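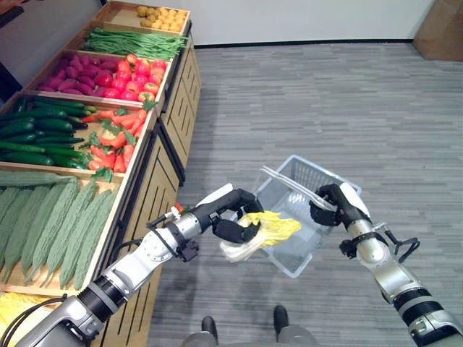
4.3 Teaching a two-hand pick (Giltorer, software 14)

In this section you teach the robot to hold a basket with one hand and put produce into it with the other. Please finish the hand calibration in section 4.2 first.

1. Park the base in front of the stand and press Hold Base on the pendant.
2. Open Tasks, then New, and choose Basket + Item.
3. Set the right hand to Handle and the left hand to Soft Grip.
4. Guide the right hand to the basket handle. Close the hand, then lift slowly.
5. Guide the left hand to the item. For leafy items such as napa cabbage, keep the grip level at 12 or lower.
6. Bring the item to the rim of the basket and press Save Point.
7. Play the task one time at slow speed before you use it at normal speed.

Note: A clear basket is sometimes not found by the head camera. In this case teach the handle by hand – do not use Auto Find.

Caution: Check that the wrist cables have free space in every saved position. Keep your fingers away from the hands during playback.

If the pendant shows error 197, open both hands and start again from step 4.

Text revised 4/5/21, Tarun Dwivedi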